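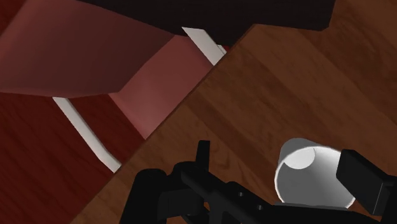

*White cup in the gripper, just over the table. Wrist view from the sim.*

**jalten_jo**
Driving this by hand with the Testard controller and I'm at 61 demos of the cup task. My wrist is toast! Do I really need 2,000 like the Horgan guide says?

**splinebag**
No way. I stopped at 1,230 and half of those were rubbish I had to bin. Slow, tidy demos beat a big pile of jerky ones.

**milard_mod**
Gotta disagree - the messy ones taught mine to recover from a bad grasp. Keep your fumbles in, just label them. What colour is your table set to, always that brown?

**jalten_jo**
Yep, always brown, same chair too. Should I be swapping them?

**splinebag**
Swap the table every batch, leave the chair for now. And fair enough on fumbles, but I'd still toss anything where you drop the cup.

**jalten_jo**
OK, new table tonight. I'll post the next batch in here.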